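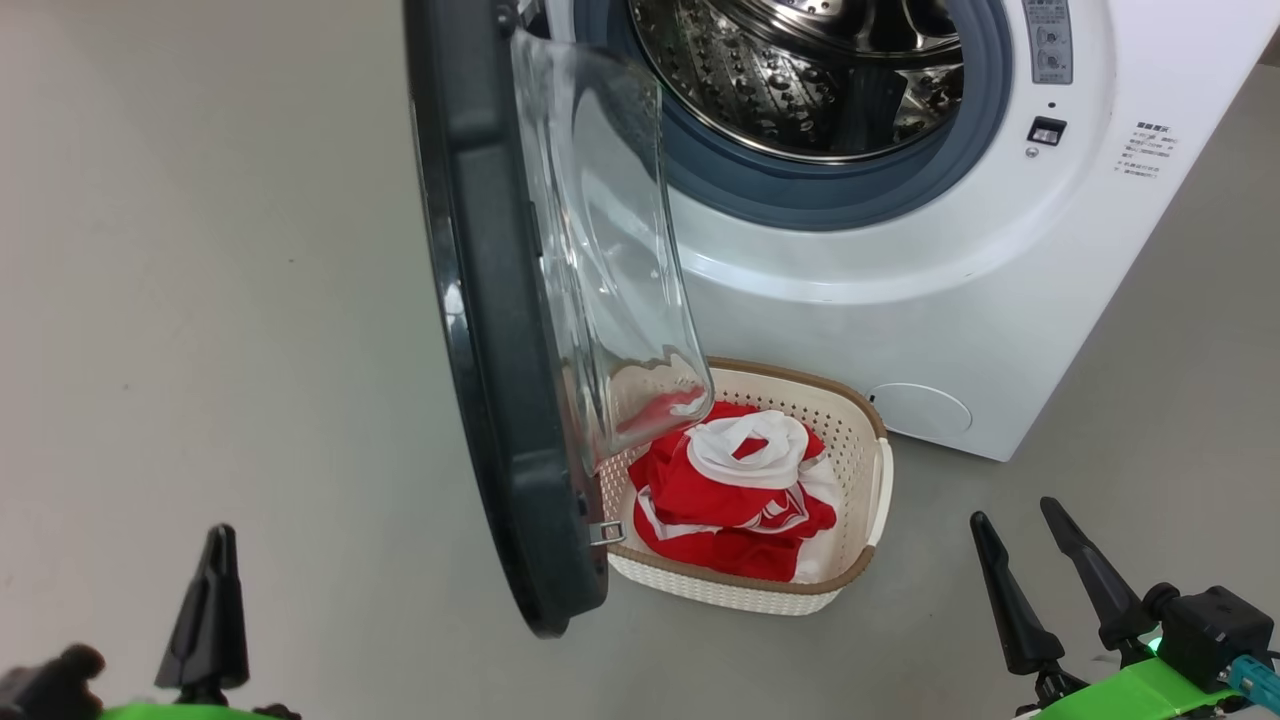

Zotia Reach
Motion planning for two arms working in tight places

Overview

Zotia Reach is the planning module in the Drelletti control suite. It takes a goal for each gripper and returns one timed path for both arms, checked against the robot's own body and everything in the world model. We wrote it for household work, where the hard part is nearly always getting a hand past something: a cabinet door, a shelf lip, the rim of a washer drum.

Laundry is our favorite test and we run it constantly. Soft things bunch up and tangle, a glass door swings out right where you'd like to put an elbow, and clear surfaces are miserable for depth sensing. We love it!

What's in version 2

Doors as moving parts. Give Reach a hinge line and a swing range and it plans around the door at whatever angle perception reports. You no longer need a separate model for open and closed.

Clear surface padding. Mark a region as glass and Reach keeps its margin even when the depth image has a hole there.

Soft targets. A grasp goal can be a patch of cloth instead of a fixed pose. Reach tries up to 200 candidate approaches and keeps the one with the most wrist room left over.

Replanning on the move. When the world model changes, the remaining path is repaired from the next waypoint. The arms slow down for this but don't stop unless no safe path is left.

Working with other modules

Reach reads scenes from Kanaujia, our perception package, or from any node that publishes meshes and boxes in our open format. Paths go out as joint trajectories. The Gustard viewer plays them back with both arms drawn in, and you can scrub to any waypoint to see which pair of links was closest (very handy when a plan fails and you can't see why).

Specs

Arms per planner: 2
Default control rate: 101 Hz
Scene objects, maximum: 492
Interfaces: Python, C++
Configuration: one text file per robot

Getting it

Reach is included with every suite license. Current users can update from the package manager; old scene files load without changes, but door regions have to be added by hand. The next release is planned for September and adds sliding drawers.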